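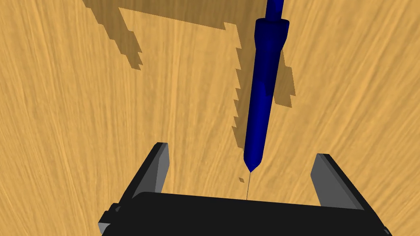

Sim2real : randomiser la texture de la table, est-ce que ça sert encore ?

Rechercher dans le forum Mot-clé Auteur OK

despina_stanciu
Bonjour à tous. Je m'excuse d'avance pour mon français, je l'écris moins souvent que je le lis. Je travaille sur une politique de saisie apprise entièrement en simulation, avec la caméra sur le poignet. L'objet est un outil bleu à pointe très fine, que la pince doit prendre par le corps. La méthode est celle de Clullik : une démonstration scriptée, puis du clonage de comportement sur les images, sans la pose de l'objet en entrée.
J'ai comparé deux jeux d'entraînement. Dans le premier, le bois de la table est toujours le même. Dans le second, la texture change à chaque épisode. En simulation, sur 50 essais de test avec le bois clair, le premier réussit 80 % et le second 60 %. Je m'attendais à une petite perte, mais pas à celle-là. Est-ce que quelqu'un a vu la même chose ?

joly_r
Salut. Résultat normal pour moi : tu testes sur la texture que le premier modèle a vue tout le temps. Il faut tester sur des textures que ni l'un ni l'autre ne connaît. Sinon tu mesures la mémoire du premier modèle et tu pénalises l'autre.

despina_stanciu
Je suis d'accord pour le principe, et je vais refaire le test. Mais notre banc réel possède aussi une table en bois clair, donc la question n'est pas seulement théorique. Si la table ne change jamais, pourquoi payer ces 20 points ?

Prellstead
Je ne suis pas d'accord avec joly_r, ou bien seulement à moitié. Avant de parler de la texture, regardez l'ombre : le contour est en escalier, on dirait des marches. Une vraie lampe ne donne jamais ça. Ton réseau peut très bien apprendre la position du bras avec ces dents, et sur le banc il n'aura plus rien. Quelle résolution pour la carte d'ombres ?

despina_stanciu
La valeur par défaut du moteur, je n'y ai pas touché. Je dois avouer que je regardais surtout l'outil et les deux doigts. L'ombre de l'outil a le même défaut, elle est en marches aussi.

Prellstead
Alors commence par là. Augmente la résolution, ou bien supprime les ombres dans la moitié des épisodes. Chez nous, la deuxième solution a suffi.

joly_r
Supprimer les ombres, je trouve cela dangereux. Avec une seule caméra au poignet, l'écart entre l'objet et son ombre est presque la seule information de hauteur. Il vaut mieux faire varier la direction de la lumière.

Prellstead
La hauteur, il l'a aussi par la taille apparente de l'outil. Et par la proprioception, si Despina la donne au réseau.

despina_stanciu
Oui, je donne les articulations et l'ouverture de la pince. Il y a encore un point qui me gêne : la pointe grise est à peine plus large qu'un cheveu à l'image. Après la réduction avant l'encodeur, je crains qu'elle disparaisse complètement. Le réseau verrait alors un cône bleu qui finit dans le vide -- et sur un bois très strié, ce serait pire. C'est peut-être là que je perds mes points.

asier
Bonjour, je lis ce fil avec intérêt. Pour la pointe, essaye un recadrage centré entre les doigts au lieu de réduire l'image entière. Et combien de graines pour chaque modèle ? Avec une seule, je ne conclurais rien sur 50 essais.

despina_stanciu
Une seule graine, hélas. Je relance les deux modèles avec 6 graines, des textures de test jamais vues, et la lumière variable de joly_r. Je garde la variante sans ombres de Prellstead comme troisième condition. Les calculs tournent jusqu'à samedi.

joly_r
Bien. Publie aussi les échecs par type, s'il te plaît. Un doigt qui touche la pointe et une pince qui ferme trop tôt, ce n'est pas le même problème.

Commentaires des lecteurs (2)

mk_atelier : Merci pour ce fil, j'avais le même contour en escalier et je ne l'avais jamais remarqué.

lou.v : Dommage qu'il n'y ait pas encore de chiffres sur le banc réel. Je reviendrai lire la suite.

Contact -- Mentions légales -- Retour en haut de page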